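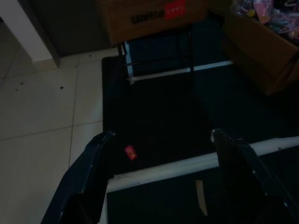 OK so a bunch of you asked how the bus trip went and I kept saying "long story," so I'm going to tell it in pieces while my laundry runs. It's 2,655 miles on a bus. I did it on purpose. Thread.

Background first. My cousin got married in Erness, and I don't fly if I can help it (ears, not fear, I've had two surgeries on the left one). The train doesn't go anywhere near Erness. So Harkenon it was, the coach line with the green stripe. One ticket, four transfers.

The ticket was roughly $200. My mother thinks that's a crime for a bus. My brother thinks it's a crime that I didn't just get on a plane like a normal person. They agreed on something for the first time in years so you're welcome, family.

This was March 2019 by the way, so if you're reading for current advice the schedules have probably all changed. I kept meaning to write it up and then my notes were in a coat I'd put away for the summer and you know how that goes.

Packing! I overthought this so badly. What I brought: one backpack, one tote, the wedding dress (well, MY dress for the wedding) rolled inside a towel. Rolled, inside a towel, in the tote. It came out fine. I hung it in the bathroom with the shower going and you couldn't tell.

What I used most: slippers. The soft kind with a real sole. You change into slippers when you sit down and your whole body goes oh, we're home. I will never ride overnight in sneakers again.

What I never touched: a book on medieval farming, a second book in case I finished the book on medieval farming, a travel iron.

Day one was easy. I had two seats to myself, it rained the whole way, and I slept like a baby from the county line to lunch. I remember thinking well this is nothing, I could do this for a living. Ha.

Seat tips, since three of you DMed me. Don't sit in the last four rows, you'll smell the bathroom by dinner. Don't sit right over the wheel. Left side if you want to nap in the afternoon going west, because the sun comes – wait no. Right side. Ugh. Depends on the time of year. Look at a map before you get on, don't trust me.

First transfer was at 2 in the morning and the station had one vending machine and a TV playing a show about fishing with the sound off. I watched all of it. A guy caught a really big one at the end and I said "yes!" out loud and a lady across from me said "finally."

That lady was Jurgita Lapiņa, and we ended up riding together for the next day and a half. She was going to help her son move. She had a full rotisserie chicken in a cooler bag, and she offered me a leg before she asked my name.

Jurgita's rules of the bus, as told to me over chicken:
Eat before you're hungry.
Walk at every stop even if it's raining.
Never lend your charger to anyone in front of you, only behind you.

I asked why behind and she said "they can't get off without passing you." She'd clearly learned this the hard way.

I'd also like to talk about snacks because I got it all wrong. I brought almonds and dried apricots like I was going up a mountain. By the second night I would've traded the whole bag for one hot thing. Bring a thermos. Some stops have hot water at the counter and they'll fill it if you ask nicely. Cup of soup at midnight with your slippers on, I mean it, it's wonderful.

Salty beats sweet on a bus. Sweet makes you thirsty and then you drink and then you have to use the bathroom on a curve.

OK the laundry buzzed, back in a bit.

Back. So, Broltis. If you ever take this route you get a long layover in Broltis and everyone will tell you to stay in the station. Don't! Go out the front door, turn left, walk past the tire place, and there's a diner called Kassa with a hand-painted sign and about the best potato pancakes I've had outside of my aunt's kitchen.

They bring you sour cream in a soup bowl. Like a full bowl. I thought it was a mistake and tried to give it back and the waitress looked at me like I'd insulted her.

I wrote down the whole breakfast in my notes: pancakes, two eggs, pickled beets, coffee, coffee, coffee, a piece of poppyseed cake "for the road" that I ate standing at the register.

Broltis also has a tiny free museum of locks and keys, one room over the post office. I had an hour to kill so I went up. There was a lock that took three different people with three different keys, for a church money box. I think about it more than I think about most of the wedding, sorry to my cousin.

Second night was the bad one. I'm not going to make it sound romantic. The heat was stuck on high, someone's phone kept playing the same ringtone, and I got that thing where your knees feel like they belong to another person. I cried a little somewhere around four a.m. for no reason at all and then I felt a lot better and ate an apricot.

The driver that night was Nneka Tijani and I want to say her whole name because I wrote to the company about her afterward. She did her announcements in this low calm voice so the sleepers could keep sleeping, and then before the rest stop she walked down the aisle and told each person who was awake how long we had. She didn't have to do that.

She also made a kid's whole night by letting him say the name of the next town on the microphone. He practiced it under his breath for miles. Then he got up there and froze and whispered "hi." Big applause from all of us.

I did get a letter back from Harkenon, in December, nine months later. It thanked me for my feedback about my "recent" trip and gave me 10 percent off. I hope she got a copy. I put in a second note asking, haven't heard.

Stuff I saw out the window, straight from the notes, some of which I can't explain now:
– horse in a coat
– water tower with a smile on it
– "GOOD gravel" (???)
– very small airport
– moon, big
– man waving at the bus, we all waved

On the third day something happens where you stop waiting to get there. I didn't read, I didn't put on my podcasts. I looked at fields. I thought about my dad, and about whether to repaint the kitchen, and about a girl I was mean to in sixth grade. I wrote her a message when I got home. She was nice about it. She doesn't remember it, she says.

Jurgita got off in the morning. Her son was waiting with a dog in the truck. She gave me the rest of her crackers and told me to change seats before somebody with a baby took the good one, so I did. We still text. She sent me a picture of her new stove last week.

Got to Erness the afternoon before the wedding. My uncle picked me up and the first thing he said was "you look like a coat somebody slept in." Took a shower, lay down on top of the covers for a minute, woke up at nine that night and had missed the rehearsal dinner entirely.

My aunt had saved me a plate. Ham, scalloped potatoes, green beans, a roll. I ate it in the kitchen in a bathrobe with my cousin, the bride, who couldn't sleep. We ended up talking until one. If I'd been on time we'd have had, what, five minutes in a room full of people?

Wedding was lovely. Her shoes hurt so she danced in socks. I lent her the slippers for the last hour :)

For those asking would I do it again: one way, yes. I did take the bus home too and I've got nothing to report about that, I was asleep or grumpy for all of it. If you can bus there and get a ride back with somebody, do that.

For those asking about safety as a woman by herself: I felt fine. Sit near the front at night, say hello to the driver, keep your bag strap around your ankle. Two of the stations were grim and I stayed by the ticket window in those. Your mileage may vary, I'm tall and I look cross when I'm tired.

For the person asking about the towel trick: lay the dress flat on the towel, fold the sides in, roll from the bottom up. Loose. Don't use a fluffy towel or you'll be picking off lint in the church parking lot like I was.

Somebody just replied that Kassa moved across the street and has a bigger sign now. Do they still do the bowl of sour cream?? Please go check and tell me.

OK dryer's done, I've got sheets to fold. Will dig out the poppyseed cake recipe if I can find it, my aunt has a version that's close.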